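Let the Kitchen Get Scratched

My mother kept a plastic cover on her dining table for 30 years. When she died we took it off, and the table looked new. None of us had ever touched it. My brother took it home and put a plastic cover on it.

I think we worry too much about keeping household things perfect. Wood gets the worst of it. People buy a board to cut on, then buy a second one to cut on so the first stays nice.
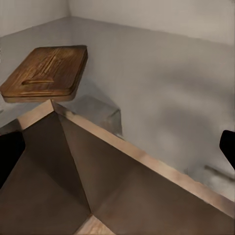

A wooden cutting board with rounded corners.

My neighbor Shirley Lambert has used the same board for most of her adult life. It has a burn mark and a dip in the middle where she chops onions. She oils it 2 or 3 times a year and otherwise ignores it. I have never heard her apologize for it, and her soup is better than mine.

The usual argument on the other side is resale. A clean table sells for more, that's true. But most of us will never sell the table – we will give it to a cousin or leave it on the curb. We are saving it for a buyer who isn't coming.
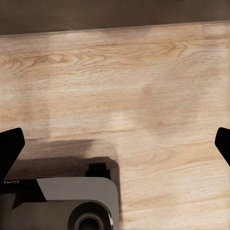 There is also the matter of guests. Dougal MacLeish once spent a whole dinner at our house holding his glass in his hand, afraid to set it down because I had put out coasters and he couldn't find his. I put the coasters in a drawer in December and they are still there. The table has four rings on it now, and Dougal comes over more often.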